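纸袋

纸袋是以纸张为主要材料制成的袋状容器，用于盛装、携带和陈列商品。按用途可分为购物纸袋、食品纸袋、工业多层纸袋和邮寄纸袋等，其中带提手的购物纸袋又称手提纸袋或手挽袋。本条目主要介绍手提纸袋的结构、材料、制作、印刷和回收，其他类型只作简要说明。

名称

汉语中“纸袋”一词泛指各种纸质袋子。零售业习惯把有提手的称为“手提袋”，把没有提手、开口平齐的称为“平口袋”。底部可展开成长方形、能够自行站立的称为“方底袋”，侧面有折入部分的称为“风琴袋”。一只常见的服饰店购物袋往往同时具备提手、方底和风琴侧三种特征，行业内一般仍以“手提袋”称之。“礼品袋”和“购物袋”在结构上没有严格区别，前者多用较厚的纸，袋口常加丝带或卡片。

结构

手提纸袋由袋身、袋底、袋口和提手四部分组成。袋身包括前后两个主面和左右两个侧面，侧面中央有一条纵向压痕，空袋可沿此线向内折平。主面与侧面之间的棱线同样预先压痕，压痕过浅会使成型后的棱角不直，过深则容易在折叠时露出纸芯，白芯纸配深色印刷时尤其明显。

袋口多向内翻折一段，称为“翻口”或“口折”，宽度由提手的固定方式决定。翻口内常夹一条卡纸，用来分散提手孔周围的拉力。较便宜的袋子省去卡纸，只作翻折；更简单的做法是裁切后不翻折，边缘呈直线或锯齿状。

袋底的折法与信封相近，四片底襟依次折入后粘合。承重要求较高时，底部另放一块活动的底卡。底卡通常不粘死，袋子折平时可以抽出或贴着主面立起。
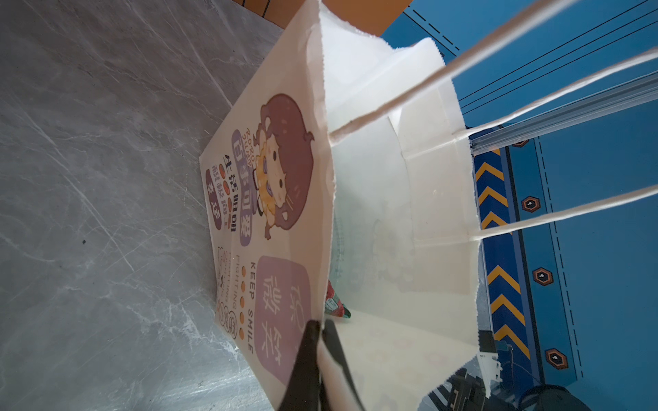

提手

提手的形式对纸袋的成本和手感影响较大。常见的有纸绳、棉绳、尼龙绳、扁纸带和冲孔五种。

纸绳由纸条加捻制成，两端粘在一块小纸片上，再贴入袋口内侧，可以由机器连续完成，适合大批量生产。扁纸带的制作过程类似，勒手的感觉较轻，外卖行业使用较多。棉绳和尼龙绳一般穿过预先打好的孔，在袋内打结，或用塑料卡头固定，部分产品在孔上加金属扣眼。穿绳工序长期依靠人工，在小批量订单中，穿绳和打结的费用有时高于印刷费用。冲孔提手直接在袋口冲出手孔，不另加材料，只适合较轻的物品。

提手长度分为手提和肩背两类。同一只袋子前后两根提手的长度应当一致，长度不等时袋身会向一侧倾斜，袋底受力也随之不均。

材料

手提纸袋的用纸主要有牛皮纸、白卡纸、铜版纸和特种纸。

牛皮纸以硫酸盐法木浆为原料，纤维较长，抗撕裂性能好，未漂白时呈黄褐色，漂白后为白牛皮纸。其表面较粗，适合套色少、线条简单的图案。白卡纸挺度高，表面平整，适合印刷颜色丰富的画面，但耐折性不及牛皮纸。铜版纸表面有涂层，印刷还原好，单独使用时容易在折线处开裂，因此常覆一层塑料薄膜。覆膜有光膜和哑膜之分，能够防潮和耐磨，但会增加回收的难度。特种纸包括压纹纸、珠光纸和染色纸等，多用于珠宝、茶叶和糕点的包装。

纸张厚度通常以每平方米克重表示。80克左右的纸多用于轻型食品袋，购物手提袋的用纸明显更厚。克重并不直接等于强度，纤维种类、含水率和纹理方向都有影响。纹理方向与提手受力方向平行时，袋身较不易撕开。

制作工艺

制作分为手工糊制和机器糊制两种，前期的设计、制版和印刷基本相同。

机器糊制又有卷筒进料和单张进料之别。卷筒进料是将整卷纸连续送入制袋机，依次完成成筒、切断、折底和粘底，速度快，规格变化少。单张进料先将印好的纸张模切成展开形状，再逐张成型，换型较方便，能够处理较厚的纸和带有烫金、压凸的纸面。

手工糊制保留在尺寸特殊、数量较少的订单中。工人先在侧边粘口处上胶，合成筒状，再折底、放入卡纸，最后穿绳。胶水以水性胶为主，冬季干燥较慢，需要延长压实的时间。刚糊好的袋子不宜立即码高，否则粘口可能滑移。

包装工艺作者哈里斯·乌斯马尼（Haris Usmani）在《折与粘》一书中把手提袋的常见缺陷归为两类：一类出自纸张本身，如爆线和翘曲；另一类出自操作，如歪底、漏胶和提手错位。他认为后一类大多能在折底工序之前发现。 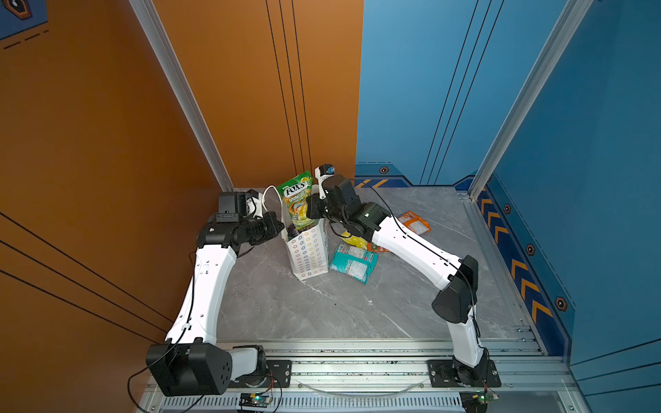
印刷与图案

胶版印刷适合色彩层次多的图案，柔性版印刷多用于卷筒牛皮纸，丝网印刷则常见于成品袋上的单色标志。数码印刷不需制版，适合试样和短版订单。

袋面图案一般以前后主面为中心，侧面放置店名、地址、联系方式或材料标识。设计时须避开翻口、粘口和底部折叠区，跨越棱线的文字在成型后容易出现错位。采用满版深色时，提手孔附近和四角最先磨白，厂家往往建议覆膜或上光油。

自二十世纪后期起，零售商逐渐把纸袋作为广告载体。饮品店和糕点店常在纸袋上使用自有的卡通形象，并按季节更换图案，一些顾客有收集的习惯。斯凯斯塔斯维尔（Skestasville）的一家地方商业陈列馆收有2000只各地购物纸袋，由贡内尔·米特博（Gunnel Midtbø）整理编目，分类依据为提手形式而非品牌。馆方每年4月11日更换展出的部分藏品，撤下的纸袋折平后放入无酸纸夹保存。

使用与保存

纸袋的承重能力受潮后明显下降。盛放冷藏食品时，冷凝水会首先软化袋底，一般需要内衬隔层或另用防水包装。较重的物品应先放入，并尽量贴近袋底中央，尖角物品不宜直接抵住侧面压痕。

折平存放时，先将底部沿原有压痕翻向一面，再把两侧推入。逆着压痕折叠会在纸面留下新的折线，再次展开后袋身难以站直。长期存放应避免日光直射，未漂白牛皮纸颜色会加深，染色纸则容易褪色。

回收

未覆膜的纸袋可以作为普通废纸回收。回收前宜取下棉绳、尼龙绳、扣眼和塑料卡头，纸绳通常可以随袋身一同处理。覆膜纸袋需要将薄膜与纸浆分离，部分地区的回收点不予接收。沾有油污或食物残渣的纸袋一般不进入废纸回收，应按当地规定投放。

纸袋与塑料袋的环境影响比较涉及造纸用水、运输重量、重复使用次数和废弃方式等因素，不同研究采用的边界不同，结论也有差异。增加使用次数可以降低单次使用分摊的影响，提手和袋底的耐用程度因此常被列入评估项目。

参见

牛皮纸
瓦楞纸箱
模切
柔性版印刷
包装设计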